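Candy and Mug Task Yields First Set of Arm Demonstrations at Rastside

By Kojo Akpalu
November 30, 2021
2 min read

A small workshop group at Rastside has finished the first part of a collection of robot arm demonstrations, all of them built on one simple job: take a piece of candy from a tub and bring it to a mug.

The project is called Clalia. Its first release holds 1708 demonstrations, each one a short run of the same task with the candy lying in a different spot. The learning system gets the camera views and the positions of the arm's motors, and is trained to produce the next movement on its own.

The arm is a blue 3D-printed model driven by small servo motors. It works on a wooden table next to a Haribo Dragolo tub and a white ceramic mug.

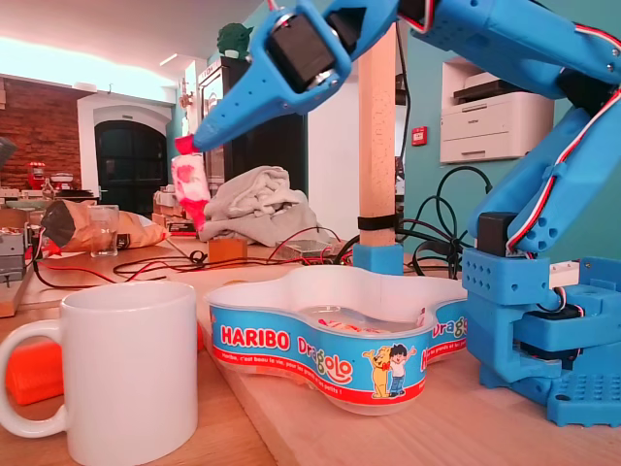 Why candy

Candy was chosen for its uneven shapes, said Milena Obradović, who runs the project. Wrapped pieces have twisted ends that fold and catch, and the gripper can come away with the wrapper, the candy or nothing at all. Failed grasps are marked and kept in a separate group of 778 runs.

"A block sits the same way every time," Obradović said. "We wanted something that doesn't."
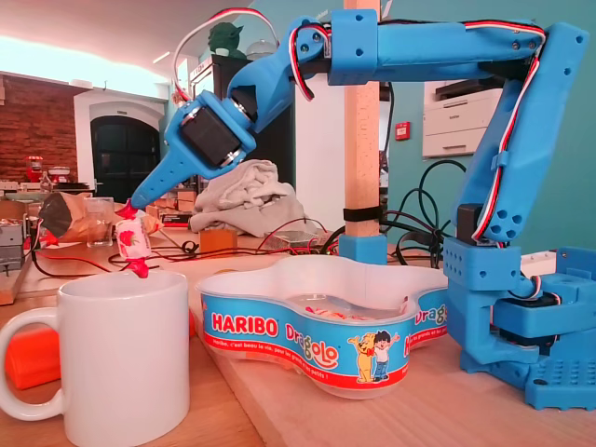
The arm holds a wrapped candy over the mug during work on the Clalia set.

Each run is recorded from more than one angle. A side view shows the height of the gripper over the table — hard to judge from overhead — while a view from above shows where the pieces lie in the tub. The two are matched by time before anything goes into training.

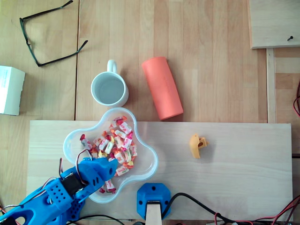 Training and next steps

Early training used 78 runs, enough to check that the files loaded and the motor readings lined up with the video. Obradović said the model from that test moved toward the tub but closed its jaws too early. Training on the larger set has now started.

Approach angle gets the most attention when runs are reviewed. A piece standing on end can be taken from almost any side, but one lying against its neighbors often needs the wrist turned first.

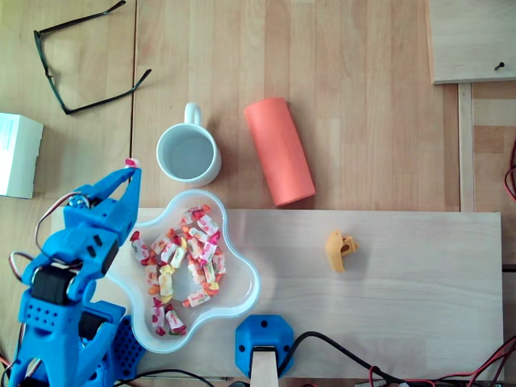

A second group in Skavandale will repeat the task on its own table in December, with the same arm design and different lighting. Its runs will be kept apart at first and used only for testing. If the model holds up there, both sets will be merged and the task extended to a second container.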